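Gripper trials at Prekton, December

The afternoon part of the visit was given over to hand-held grippers. Katia Pace had two benches running in the Jevgate building and let us work at both for 30 minutes each. The question was modest: which finger pads cope best with soft goods, and how much the operator's wrist angle matters.

Barış Güneş gave the briefing. Pads are changed by hand between runs, and the settings stay the same throughout. The textile set covers 104 items, mostly gloves, socks and small towels. His log stood at 1692 grasps when we arrived; the target is 2000 before the pad design is frozen.
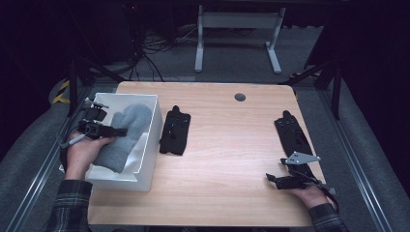 Left-hand gripper closing on a grey cloth item in the bin. Two perforated finger pads lie on the table.

I found fuzzy fabric easier to pinch than smooth cotton, provided the jaws came down close to vertical. Near the bin wall the approach is awkward and I missed several times. Stepan Chornovol, who has more practice, preferred to drag the item towards the middle first. The cable pulls slightly on the wrist after ten minutes or so.

Slip figures per pad were not available on the day. Pace expects to circulate them with the Kilden results. The second bench, with rigid parts, is covered in Čestmír Ondrejka's notes.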